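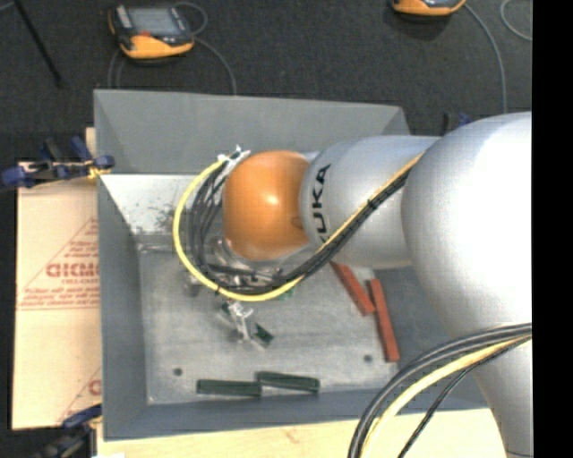
Sorting small blocks out of a deep bin

Danish Naqvi runs the block-sorting cell at Prelton, where mixed blocks arrive in open-topped bins and leave by color and length. He spoke to us between shifts about the bins, which he considers the part of the process most often specified badly.

"People pick a bin by volume," he said. "I look at the walls first." The gray bins at Prelton have sloping sides, so a block that slides to the edge tends to lie at an angle and can still be gripped. The straight-walled bins used until October left blocks flat against the side, with no room for a finger behind them.

The matte surface was a separate decision. Naqvi tested a glossy liner from Nadent and rejected it within a week. "Dark green on a shiny floor gave us trouble at the long edges. Bright green was fine on either."

A bin starts with around 200 blocks. The first 50 are easy, Naqvi said, as they lie on top of one another and present at least one free end. The slow stretch comes at the end, when the last 17 or so are spread over the floor and the gripper has to go to full depth for each one.

Cable routing matters most at that depth. The harness on the KUKA arm is tied at several points and left with a wide loop at the wrist. "Too tight and it pulls when the wrist turns. Too long and it drags on the bin wall," he said. His brother, Waqas Naqvi, who maintains the cell, checks the ties every 40 hours of running time.

Asked what he would change, Danish Naqvi named the upper edge of the bin. He wants it lower on the side where the arm enters, and has sent a drawing to Arain, the supplier. The first samples are due in the summer.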